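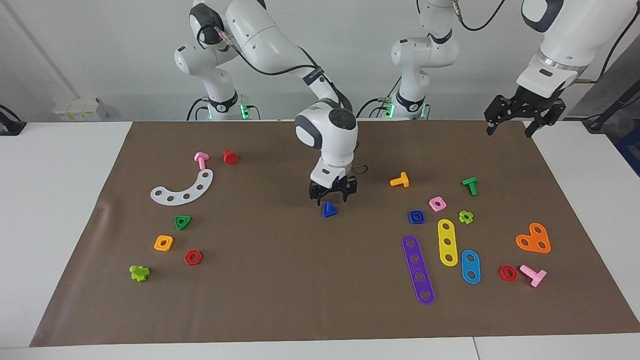

Hokow's two arms at the practice table, right gripper over a blue triangular nut. Free to use, please credit Briltitz College Robotics Club.

PRESS RELEASE - for immediate use

Mornon students take two-armed robot to the Pugh Challenge final

A student robotics club from Briltitz College in Mornon has got through to the final of the Pugh Challenge, the regional contest for school and college teams. Final is in April, at the Pugh Hall, doors from 10am. Open to the public, no ticket needed.

The club has 13 members, aged 16 to 19, and meets after lessons in Room 64. Their project is called Hokow. Two robot arms, one table, a spread of brightly coloured toy construction pieces. The job set by the judges sounds like something you'd give a small child: find the right nut, find the right bolt, put them together, fix them to a plate. For a pair of robot arms it is a hard afternoon's work.

Fifteen teams entered the first round. Six go through. Briltitz is the only first-time entrant among them.

"We thought we'd go, have a look, come home," said Hywel Morris, who teaches engineering at the college and runs the club. "I'd booked the minibus for one trip. Now I've had to ask for it again and somebody in PE wanted it."

WHAT THE TEAMS HAVE TO DO

Each team gets a tray of plastic pieces tipped out and spread on a mat. Nuts in different shapes, bolts, flat strips with holes, curved and shaped plates. A judge reads out a build card. The robot then has to pick the pieces off the mat and make what's on the card. No hands on the table once the clock starts. Touch a piece and the run is over.

Build cards get harder as the day goes on. Early ones ask for a single nut and a bolt. Later ones want a strip, a plate and two fixings, in the right colours. The teams don't see the cards beforehand.

Marks are given for finishing, for picking the correct piece and for not dropping anything. There's a seperate mark for the team's logbook, which the judges read over lunch. Time only counts if there's a tie.

Teams may use one arm or two. Most used one in the first round. Briltitz went for two from the start, against advice.

"You can hold the bolt in one and turn the nut with the other, that's the whole idea," said Victor Mbwambo, 17, who leads on the control software. "With one arm you need a jig or a clamp or something, and then you've got to get the bolt into the clamp, and we kept losing it. Two arms means twice the setting up though. And they can hit each other. They have hit each other."

HOW HOKOW CAME ABOUT

Club started last year with a line-following buggy and not much else. The arms came later, on long loan through a college equipment scheme, and arrived in the last week of term. Summer was spent reading the manual.

The students are split into three groups. One does the seeing: working out what is on the mat and where. One does the moving. The third group does what the club calls "everything else", meaning cables, grippers, the mat, the logbook and the practice cards. Members swap groups each half term, so everyone has had a go at everything, including the logbook, which is not popular.

A good part of the teaching is done by hand. A student steers the arms through a pick, over and over, and the recordings are used to train the software. Same bolt, different spot. Same spot, different bolt. Bolt lying down, bolt standing on its head. Then again with the pieces closer together.

The name Hokow was what came up when somebody leaned on a keyboard during the first meeting. It was typed into the entry form as a placeholder and the form was sent.

THE TRICKY BITS

Standing pieces are worse than flat ones, the students say. A hex nut on its edge gives the gripper a nice pair of flats to close on but it rolls if you nudge it. A flat nut stays where it is, but the fingers have to come down very near the mat, and the arm does not like being told to go near the mat. For weeks the safety setting stopped it short and the gripper shut on air.

Colour caused trouble as well. The lime pieces and the green pieces looked alike to the software whenever the blinds were down. Answer in the end was a lot more practice under different lighting, blinds up, blinds down, main lights off, desk lamp on. Club members also tried a few different mats before settling on the brown one. A shiny one went back to the stores cupboard after a single session.

The long strips with holes remain the weak point. Picking one up by the end makes it droop round in the fingers. Picking it up in the middle covers the hole you need. Current plan is to pick in the middle, pass it to the other arm, and take hold again nearer the end. Works more often than it did at Christmas.

"My advice would of been to leave the strips alone and bank the easy marks," said Mr Morris. "They ignored me, they were right to, they got a strip card in the first round and finished it. I have said sorry."

THE FIRST ROUND

Held at the Pugh Hall last term. Briltitz drew the first slot of the morning, straight after unloading. First run stopped early when a cable caught on a base and the arm shut itself down. No score. The second and third runs went well. By the last card the team was level with two others and went through on the logbook mark.

The cable has since been re-routed and there is now a checklist. Item one on the checklist is the cable.

"Everyone went really quiet in the last run," said Victor. "It had the nut on the end of the bolt and it was just turning, and it takes ages, a quarter turn then let go then go back. You can't do anything. I went and stood by the door."

WHAT HAPPENS NEXT

The club is practising most evenings until the final. Younger pupils from Mornon schools have been invited in for short visits and are allowed to set out the pieces, as they make much nastier layouts than the club does. Heaps in corners, nuts leaned on plates, that sort of thing. Their layouts get photographed and go in the logbook.

There is also work going on with the handover between the arms, and on what the robot does when it drops something. At the moment it carries on as if it hadn't. The software group want it to stop, look again and have another try. Whether that makes it in before April depends on testing. Mr Morris has set a cut-off, after which no new code goes on the machine, and says he means it this time.

Teams at the final get three build cards each in the morning and, if they are in the top half at lunch, one longer card in the afternoon with both a plate and strips. Winners keep the Pugh Trophy for a year and are given a parts grant for their next project. Briltitz has not discussed what it would spend the grant on, or has, but can't agree.

COME AND SEE IT

The club is holding an open evening in Room 64 before the final, starting at 6pm. Parents, neighbours, other schools and anyone thinking of applying to the college are welcome. Hokow will be running on practice cards all evening. Visitors can pick the card and set out the pieces. There'll be tea. Park at the back, the front gates are locked after 5.

Students who might like to join next year should come along too. No experience wanted or needed. Members of the club are studying all sorts, engineering and computing but also textiles, biology and French. Some of the best work on the grippers came from a textiles student, who had views about grip and friction and turned out a set of finger pads that stayed on.

"People think you have to be good at maths to walk through the door," said Mr Morris. "You have to be willing to pick up a dropped bolt a few hundred times. We do the maths as we go."

The club would also like to hear from local firms with spare bench space, offcuts of matting or somebody able to give an hour to talk to students about their work. Transport costs to the final are covered. Food is not.

Ends

NOTES FOR EDITORS

Briltitz College is a sixth form and further education college in Mornon. The Robotics Club is open to all students and is free.

The Pugh Challenge is a yearly contest for school and college robotics teams. Full rules and build card samples from past years are on the Challenge website, timings for the final to follow.

Hywel Morris and Victor Mbwambo are both available for interview, after 3.30pm in term time. Victor by arrangement through the college office please, not direct.

Filming and photography in Room 64 is welcome with notice. Please don't use flash while the arms are running, it upsets the camera software. A larger version of the photo at the top can be sent on request.

Press contact: Briltitz College office, mark messages "Hokow". Calls returned same day where poss.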